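October 11, 2020

Notes on the handover, written for me and Myfanwy

Read the board letter from Dornunico again today. The two companies announced in March that Jovance will be "closer integrated" and our workshop still does not know what the word means. Kiyoshi Uchida is interim head until the shareholders vote. He is from the finance side, very polite, and he asks short questions.

What I understood so far:

1. Dornunico holds 70 percent of the votes after buying the Ochoa family's part. Before this, no side could decide alone. Now one side can.

2. The old head left with the seat on the Drurimel joint venture. The seat belongs to the person, not to the company – Myfanwy Ellis found this in the contract, page 6. I had read that page two times and did not see it.
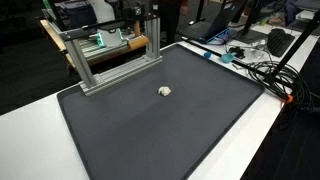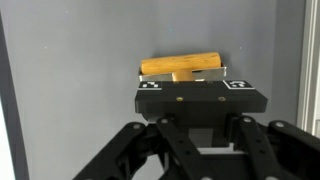
3. Budget. Our workshop line is frozen at 489 thousand for the year. Purchases already signed are going on, new ones need Uchida's signature. I sent him the list on Friday, no answer yet.

4. Staff. The letter says 3511 people in the whole group and "no changes at the present time". I do not like "at the present time". Myfanwy thinks it is only lawyer language and she may be right, she has been through one merger before.

Open questions

Who signs for the patents while the seat is empty? The old rule says the head of Jovance together with one director from Ochoa, but Ochoa has no director any more.

Will the supplier contracts be moved to the Dornunico form? If yes, the payment term becomes longer and our small suppliers will complain to us first.

To do: ask Uchida for a half hour, bring only points 2 and 3. Myfanwy copies the contract page for the folder. Keep the old organization chart on the wall until we get the new one.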